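Udeo Portable Room Dehumidifier
Set-Up and Everyday Use Guide, Trelville model
Section 2: Choosing a Spot, First Start, and Drying Laundry Indoors

Welcome back! If you have worked your way through Section 1, your dehumidifier is out of its carton, the foam blocks are gone from under the tank, and the unit has been standing upright long enough to settle. Please don't rush that last part. We know it's tempting to plug in a new appliance the minute it comes through the door, but a compressor that has traveled on its side needs its rest before you ask it to do any work.

Choosing a spot

1. Pick a room you can close off. The Trelville is happiest in a space of up to 196 square feet with the door and windows shut. It will run in a bigger room, of course, but you will wait longer and pay a little more for the same result.

2. Set the unit on a hard, level floor. Tile, wood and vinyl are all fine. If you only have carpet, slide a flat board under the casters so the unit can't lean.

3. Leave a clear hand's width behind the rear grille and a good deal more in front. Most of us are putting this machine into a room that already has plenty in it, and that's perfectly all right as long as the air has a way in and a way out.

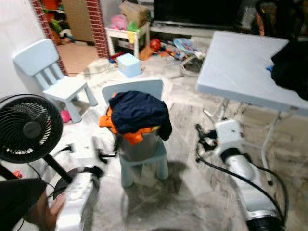 One owner, Dundberg, wrote to us that the tank sensor kept tripping until the unit was moved a few inches away from the wall, and that the hand's width in step 3 ought to be printed in red on the carton.

We can't promise red ink, but we agree with the sentiment. If the tank light blinks on a tank you know is empty, check the clearance first, then take the tank out and push it back in until it clicks.

CAUTION: Do not run the power cord under a rug or across a doorway. Do not use an extension cord. The plug should go straight into a grounded wall outlet.

First start

4. Press and hold POWER for 2 seconds. The display lights up and shows the room's present humidity.

5. Press MODE until the word AUTO appears. This is the setting we suggest for your first few days, while you get to know how your home behaves.

6. Let the unit run with the door closed. You'll hear a low hum and now and then a soft gurgle. Both are normal, and most people stop noticing them by the end of the first evening.

NOTE: If the display shows code 113, the room is too cold for the coil to work properly. Warm the room a little, unplug the unit, wait a few minutes, and start again from step 4.

Drying laundry indoors

Plenty of our customers buy a dehumidifier for a damp basement and end up loving it most on wash day. It is a gentle way to dry clothes, especially sweaters and anything with elastic in it, and it keeps all that moisture from ending up on your window glass.

7. Spin the load well before you hang it. An extra spin costs very little and saves a lot of tank emptying.

8. Put up your drying rack in the closed room and hang the clothes with space between them. Shirts and blouses do nicely on hangers hooked over a rod, so the air can reach both sides.
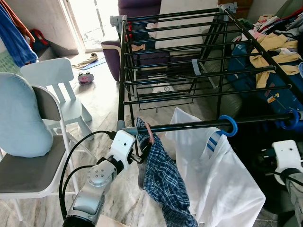 9. Turn the louver on top of the unit so the air blows toward the laundry, and press MODE until LAUNDRY appears. The fan goes to its highest speed and stays there until you choose another mode.

10. Turn thick items such as jeans and towels once, partway through. Waistbands and pockets are always the last to give in.

CAUTION: Never drape clothing over the dehumidifier itself, and don't hang anything where it could drip onto the control panel.

NOTE: If you bought the Vrabec drain hose kit, you can attach it now and leave the unit running without minding the tank. Make sure the hose slopes downhill all the way to the drain. Even a small hump in the middle will send water back toward the tank.

When the laundry is dry, press MODE to go back to AUTO, empty the tank, and give it a quick rinse under the tap. Filter cleaning is covered in Section 3, and we recommend doing it for the first time after a month of regular use.

Guide revised 8/7/22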